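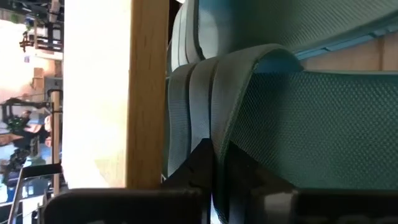

Teal mesh fabric beside a wood-edged tabletop.

Working with mesh: cutting, sewing and mending

Posted 18/02/2020 by Asuka Ikeda

Mesh is used for laundry bags, produce bags, toy hammocks, tent pockets and the side panels on camp furniture. It doesn't fray much, but it stretches, slips and catches on everything. These are the methods I use at home and in the Drukarbridge sewing group.

Before you cut

Wash it first if the finished item will be washed. Cold water, gentle cycle, then dry flat out of the sun. Never put it in the dryer.

Fold the mesh along a row of holes and you'll have a straight line without drawing one. Chalk falls straight through, so mark with masking tape or a few stitches in a contrasting colour. Tape also makes a good cutting guide. Cut down the middle of it and leave it on until you're ready to sew.

Use weights instead of pins. Tins of tomatoes are fine. Pins slide out of anything with holes bigger than a grain of rice, and you'll find them later with your foot. Sewing clips are better for holding seams.

Sewing

Fit a new needle, size 80 for light mesh and 90 for the heavier sort. Polyester thread lasts longer than cotton outdoors. Set a stitch length of 3 mm and try it on a scrap.

If the machine chews the start of the seam, put a strip of tissue paper underneath and tear it away afterwards. Begin a little way in from the edge, then go back over the gap.

Bind raw edges with grosgrain or bias tape. A folded hem looks tidy on fine mesh but goes lumpy on the open kind. Fold the binding slightly off centre so the wider half sits underneath and gets caught in the stitching.

Mending

Small hole: weave matching thread across it in both directions and knot off on the back. Long tear: sew a patch over the top with zigzag, at least 2 cm past the damage all round. Fishing line works on fly screens but is too stiff for bags.

Pressing and storing

A hot iron will melt it. Use the lowest setting with a tea towel over the top, or finger press and leave it under a heavy book overnight. Roll leftover pieces around a cardboard tube and keep them away from anything with Velcro.

The next page, in April, covers zips.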